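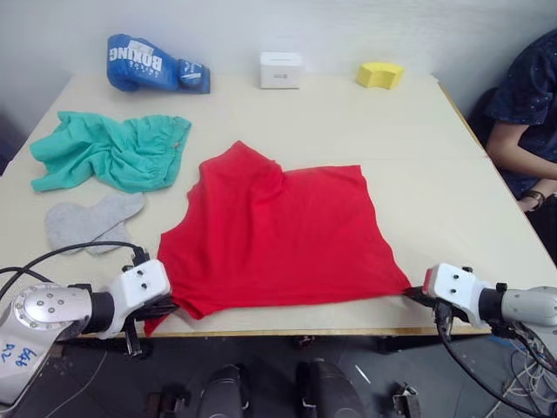
Red T-shirt, hem pulled out along the front of the table, top still bunched.

Clurngate Household Forum > Laundry and Linen > Folding
Thread: Hem first or shoulders first on a plain T-shirt?
Views: 3,185

renata_tapia
Posts: 754
I have been squaring T-shirts from the hem for a few months and would like to hear from people who start at the shoulders. My reasoning is that the hem is the longest straight line on the garment. With both bottom corners held and the hem under tension, the side seams fall more or less parallel and the body can be smoothed upwards from there. The ridge across the top in the photo comes out last.

The drawback is depth. On my table the bottom left corner tends to drop over the front edge, and fabric that hangs will drag the rest with it. Does anyone have a cure other than a bigger table?

vicente_t
Posts: 212
Shoulders first. Hems on cheap shirts are not straight. After a few washes the side seams twist towards the front and if you square to the hem you fold the twist in. The shoulder seams are taped on most shirts and hold their length. Square to those and let the hem do what it likes.

Your table is fine. Start the shirt further back.

renata_tapia
Starting further back puts the neck in among the small things along the back of the table. The boxing glove has lived there since February and I am not moving it for a T-shirt.

Lautaro S
Posts: 67
Turn the shirt sideways. Neck to the left, hem to the right. You lose nothing and the depth problem goes away, as the width of a shirt is less than its length on anything up to a large.

I would also clear the green thing before starting. A heap at one side gets caught under a sleeve sooner or later.

vicente_t
Agree on the heap. Disagree on sideways — you end up reaching across your own body for the second sleeve.

tadeo_f
Posts: 431
I used a Troker board for a year. It gives a consistent width, 8 shirts to a drawer row against 7 by hand, and it hides twist without curing it. It sits in the cupboard now. Hem first on heavy cotton, shoulders first on thin jersey, and I doubt there is one answer.

More interested in the single sock, to be frank. Do you fold those or ball them? Balling ruins the cuff.

renata_tapia
Fold, never ball. The order I use for fine ribbed ones is as follows.

1. Take each sock out of the heap separately and put it on bare table. Do not try to flatten it against other laundry.

2. Find the toe before touching anything else. On a crumpled sock the rounded end is usually the easiest part to identify, and the ribs show which way the rest of the leg runs.
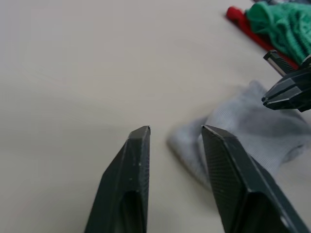 3. Hold the toe and draw the leg out along the ribs. Pulling across them widens the knit and the sock will not lie flat afterwards.

4. Set the heel to one side, not underneath. A heel folded underneath leaves a lump.

5. Lay the second sock on the first, toe to toe, and fold in thirds from the toe. Tuck the last third into one cuff only.

Singles go flat at the left of the table until the other one turns up.

Lautaro S
Step 4 depends on the sock. Tube socks have no heel to set.

Thirds is too many folds for an ankle sock as well. Halves.

renata_tapia
Correct on both counts. I should have said crew length.

vicente_t
I would fold from the cuff. If you fold from the toe the tuck opens in the drawer. Mine did, repeatedly, until I changed.

tadeo_f
That will be the drawer. If they stand upright and are packed close the tuck has nowhere to go. In a half-empty drawer everything opens.

vicente_t
My drawer is not half empty.

joaquin_sep
Posts: 9
New member, question on the original topic. When you smooth upwards from the hem, do you let go of the corners first or does somebody else hold them? With one pair of hands the hem creeps up every time I push.

renata_tapia
Let go, then smooth from the middle outwards with flat palms and short strokes. Long strokes move the hem. If it still creeps, lay a book on each corner.

Lautaro S
Or turn it sideways.

joaquin_sep
Tried the books and they work on cotton. The polyester football shirt still slides, so I will try that one on a towel tonight.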